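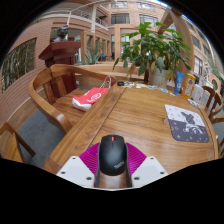
By Svitlana Lytvynenko, Household Tips Editor
Mar 23, 2022

We got picked for a family study last August! It was the Billey survey of how parents, kids and grandparents get along after moving here from somewhere else, 391 families in all, and for four weeks we had to write down who ate together, who argued and what language we argued in. I said yes without thinking and then had to find somewhere to keep all that paper.

So, what worked in my kitchen. Tape the diary sheet inside a cabinet door at eye level and tie a pencil to the handle (pencils walk off in our house). Fill it in right after supper, while the dishes soak. I tried doing it at bedtime and by then I couldn't remember who had said what -- or I remembered it much worse than it was. 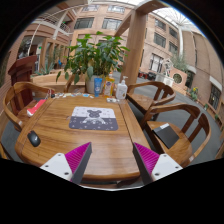
Photo: Grondell Home Pages

Give the teenagers their own sheets and an envelope they can seal. Mine wrote a lot more once they knew I wouldn't be reading it over the toast. And if a question about the old country upsets Grandma, leave it blank and put the kettle on! The interviewer told us blanks are fine, and she'd take an empty box over a made-up answer any day. 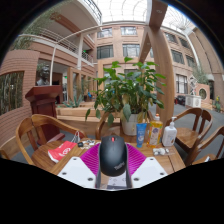
Vakulenko writes: We did ours in two languages and used a different color pen for each. My mother would only fill in the green parts. I'd also ask for spare sheets at the first visit, as one of ours went through the wash.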